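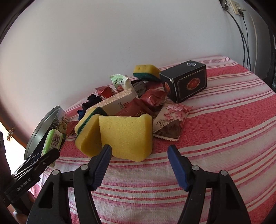 HOME & HABITS

The Friday table: Kerstin Kristiansen on the art of dealing with the odds and ends

I had been in Kerstin Kristiansen's kitchen for maybe a minute before she handed me a coffee and told me not to tidy anything. I wasn't planning to! But apparently people do. They come in, they see the pile on the striped tablecloth, and their hands start moving before they've even sat down.

"My sister is the worst," Kerstin says. "She'll be telling me about her vacation and the whole time she's putting my sponges in a row."

The pile is her thing. If you took one of her Saturday workshops at Mulura, the little community space over the bike shop, you'll know it already. For everyone else: Kerstin helps people get on top of their homes, and she does it without matching baskets, labels or a single trip to the container store. Her whole method comes down to one table and one day of the week. On Friday, anything in the house without a proper home goes on the table in a heap, and it doesn't leave the table until somebody has decided where it lives.

The week I visited, that meant big yellow sponges (a couple of them with the dark green scrubby layer), a black box with red-orange medallions on it, and a packet of something snacky in cream and brown. I'll admit I had hoped for something juicier. I asked whether this was the cleaned-up version for company.

"No, it's a dull week," she says, laughing. "Most weeks are dull. People think clutter is going to be their grandmother's letters and a broken violin. It's sponges. It's sponges and one box."

So we talked about sponges, for longer than I have ever talked about sponges in my life. Kerstin's view is that cleaning supplies are the first thing to wander in any house. You buy more than you need, they go under the sink, somebody takes one upstairs for the tub, another goes out to wash the car, and then you can't find any and you buy more.

"I had a client with sponges in the linen closet, in the garage and in a boot," she says. "In a boot! She'd just moved and she used the boot as a box. Fine, very sensible, but then you have to empty the boot."

Her own rule is that the ones for dishes live by the faucet, the ones for the bathroom live in the bathroom, and the spares stay together on one shelf. When the shelf is full she stops buying. I asked what happens when there's a really good sale on. She looked at me for quite a while.

"Then somebody else can have a really good sale," she says.

The box is a different story. It has a bit of wear, a whitish spot at one corner and a pale edge going down from there, and Kerstin is obviously fond of it. I said it was handsome, with the little silvery shield on top, and she picked it up right away.

"See, this is what gets people. A nice box. You can't throw out a nice box, it's a rule we're all born with. So I don't tell anyone to throw out the box. I say, okay, what job does it have? If it's got a job by dinner, it stays."

And if it hasn't?

"Then it goes back on the table next Friday. It gets 3 Fridays. After that I'm not asking anymore, it's going to Brumeo." (Brumeo is the secondhand place by the station, and I get the feeling they know her car.)

She didn't start out doing this. For years she worked in the office at Paulauskas, the moving company, where she took the calls and wrote up the estimates. Part of the job was asking callers what they owned, and she noticed they always knew about the couch and the piano and never about the small stuff. Then moving day would come and it was the small stuff that held up the truck.

"They'd have the big things wrapped and ready at eight in the morning. And at noon they're standing in the kitchen with one battery and a candle, and they've got no idea where it goes. I used to think, if you'd just looked at that candle once in the last year!"

When she moved house herself she did exactly the same thing, of course. She still has a carton marked MISC in the basement and she says she'll get to it. I liked her a lot for that.

Before I left I wanted to know about the tablecloth. It's pink and red and white, pretty loud against that pale wall, and not what I'd pictured for somebody in the tidying business. She got it at the Ovomura street market, where she paid for it and then walked back and asked if they had another. They didn't.

"Everyone expects me to have everything in beige. I'd never put anything away if my house was beige, I'd be asleep. I want a table I like looking at. When the pile's gone I get my stripes back, and that's the prize."

We had got as far as dinner plans by then, and the pile was still sitting there. I pointed at the snack packet and asked where that one lived.

"Guests," says Kerstin, and pushed it over to my side of the table.

Kerstin's next workshop at Mulura is in September. Bring a bag of whatever has been sitting on your own counter, and wear something you can kneel in.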